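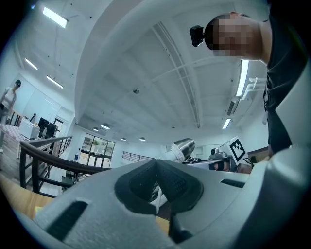
Monday morning, before the first run. The textured rubber pad is in its place in the gripper.

Print this page | E-mail this page

Pendo Laizer
A short thread about our fault last week at Prondau. I write it because two other teams asked me, and because I made a mistake in the middle of it. 1/10

The problem: the hand-held gripper lost its hold during the closing move. No alarm came. The software said "grasp OK" and the part was already on the floor. A part on the floor is a small thing, but we work upstairs, next to a railing, and people walk on the level below. 2/10

First I blamed the rubber. I cleaned the pad, I changed the pad, and I changed it again. The fault stayed the same: 6 drops in one morning. If I count well, I lost two hours on this. 3/10

Then I blamed the position tracking. We use printed square markers, and when a marker is badly lit the pose can jump. Naomi Lukumay checked the logs with me. The pose was smooth in every drop. So it was not this either, and I had to say sorry to the marker. 4/10

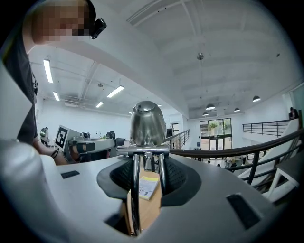 Chrome fingers inside the collar, with the bolted bracket over them.

What we found at last: one screw inside the drive was loose. The bracket could turn a very little when the fingers met something hard. The motor encoder sits before this screw, so it saw a perfect closing. The fingers did not make a perfect closing. 5/10

My mistake was this one. On the fourth drop I put my hand near the fingers to feel if they were moving, and the power was on. The gripper closed again by itself, as it is programmed to do after a missed grasp. It pinched my glove only. I reported it the same day and I recommend you do the same, also when it is embarrassing. 6/10

The Rusnák manual tells you to check this screw every month. We had it in our list as "every 5 months". Somebody copied the line wrong in January and all of us signed it. I signed it too. 7/10

What we changed:
- power off and plug out before any hand goes near the fingers
- the automatic second closing is disabled during tests
- paint mark on the screw, so a turn is easy to see
- nothing heavier than a booklet in the gripper until the new check is signed 8/10

For those who asked about Kallport: they have the older drive, with a pin in place of the screw, so I think they are safe from this fault. Please check anyway. At Lenari I don't know which version they have. 9/10

Since the repair we had no drop, but it is only 2 days of work, so I don't call it solved yet. Naomi is writing the full report with the log files. If you want it, send me a message and tell me which drive you have. 10/10

Print this page | E-mail this page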